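2022-08-03
Book room notebook, Mahawong shelves

Good day today! The Chinese-language stock finally got some proper attention, and I'm much happier with it than I was in April, when we just shoved everything on the bottom shelf and called it "to sort."

Starting point was 52 books in the intake pile, all mixed in with the Fliltudent workbooks. I pulled the workbooks out first and put them back on their own cart. Then I went through what was left and split it by whether it still had its shrink-wrap. I was surprised how many did, 18 of them, and most of those clean enough to go straight out.

New rule I want to try: wrapped books stay wrapped until somebody asks to look inside. We log them from the cover alone. With most of these you get plenty to work with, title, price, barcode, and sometimes a whole contents list printed right on the front (I love this, more publishers should do it!). I can't read much of it but I can match characters against the catalog if I go slowly, and I am getting faster. Zanex lets you paste in a partial title now, so that helps a lot.

The blue plastic basket is the one for this job. Please leave it on the sorting table and don't fill it with tape rolls again.

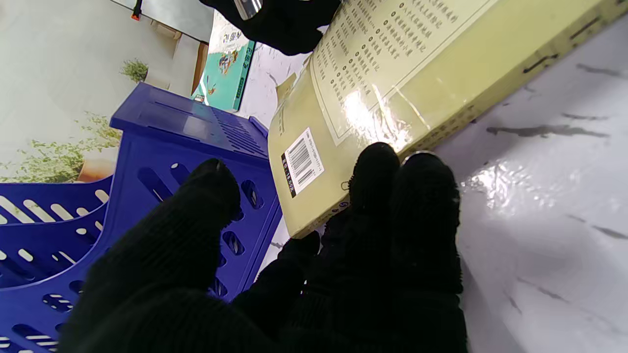
Put the price in the notes field as printed, in yuan, and don't convert it, was the request from Zetport when I sent over the first batch, and could we also stop putting our own label on top of the publisher's sticker. Fair enough on both. I've gone back and fixed the ones I had converted. The thick yellow-green one is in as 16.00元, the way it reads next to the barcode.

Glare is still a pain. The film throws the ceiling light right back at you and the small characters vanish. Tilting the book works better than moving the lamp. I also tried a sheet of tracing paper over the lamp and that was pretty good, only it kept sliding off. Clips next time.

Labels: ours go on the back, lower left, on the wrap and never on the cover itself. The removable ones, please. The old roll leaves gum on everything and I spent far too long with a cloth this morning.

Shelf list now stands at 572 titles, counting today's. Still to do:
- unwrapped books, check for loose pages
- two with torn film, decide whether to rewrap
- ask Zetport if they want the series name in its own column
- new bulb for the sorting lamp

Basket goes back to the table when I'm done with the torn ones.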